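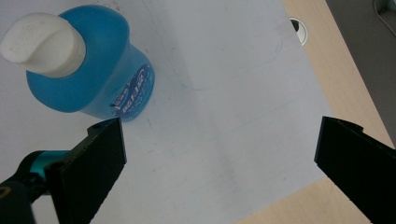 Birura is looking for people who like packaging — bottles, lids, pumps, tubs, all of it — to join our spring household bottle study in March. We want to know what people notice when they pick up an ordinary plastic bottle at home, how they open it, and where they put it down when they're done. You'll work at a light wooden table with a big sheet of white paper spread over it, and you'll handle things like a blue plastic bottle with a white cap, one at a time, for as long as you like. Lay it on its side, stand it up, turn it over, draw around it if that helps you think. Then tell us about it!

We've run this study once before, and people brought up things we had never thought to ask (one woman spent most of her visit on the shape of caps, and her notes changed our whole second round). The collection we draw from now holds 1,073 bottles and jars, all emptied and rinsed before they come to the table, and we'd love fresh hands on them.

What a visit is like

Each visit lasts up to 2 hours, with a break whenever you want one. You'll come in for two visits, at least a week apart. Ramesh Jaiswal runs the sessions and will talk you through the first bottle so you can get a feel for it. After that you set the pace. We write down what you say in your own words, and you can read the notes before you leave and change anything that doesn't sound like you.
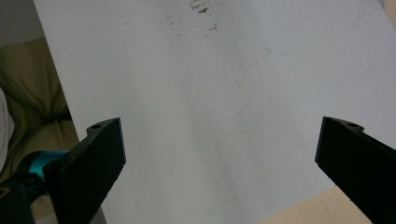 The white work surface, with smudges and a faint blue line.

Who we'd like to hear from

Anyone 18 or older who does at least some of the cleaning, washing or cooking at home. You don't need any background in design. We're especially keen to hear from people with sore or stiff hands, left-handed people, and anyone who has ever given up on a cap and gone looking for scissors. Please tell us ahead of time about any skin allergies.

Where and how to apply

Sessions are held at the Kaushik Building, Room 7, on the ground floor, step-free from the parking lot. Participants get a Plutby gift card after the second visit, and we cover bus fare both ways.

To apply, leave a message at extension 599 or drop a note at the front desk marked "Bottle study." Include your name, the times of day that suit you, and one bottle at home you love or can't stand.

Applications close 3/10/25.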